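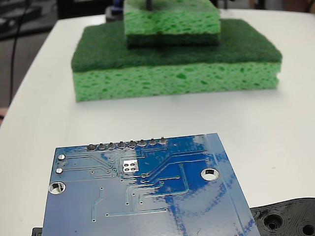

The blue board and the sponges, bench at Prilari, November.

I slept badly and I want to write down the fault while I still remember it in order.

The arm stopped again at cycle 1,354. The plan for the night was 1,668, so we did not reach it, and this is the third run that ends early. The log says only "force limit", with no joint number. Before the stop there were 152 warnings of the same kind, all small, and I had set the screen to hide small warnings. That was my mistake and I wrote it in the Markier sheet under my own initials.

What worries me more is the stop itself. When I pressed the button, the gripper should have held its position. It opened, and then it closed again by itself, eight seconds later, with my hand quite near. I was not hurt. I sat down for some minutes and drank my tea cold.

In the afternoon I checked the power supply and the brake relay, and both gave normal values. I suspect the controller restarts and then repeats the last command from memory. The Riltatus manual has one short paragraph on this, and I have read it so many times that I know it by heart – it does not help.
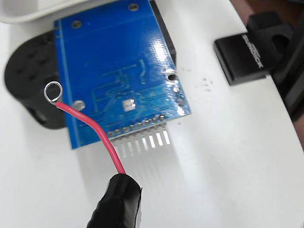 Costa wrote back before dinner that the arm must stay without power until the restart is explained, and that a software fix alone will not be accepted. I agree, although it costs us the week. I put the red tag on the switch and took the key home with me.

Tomorrow I will ask for the older firmware.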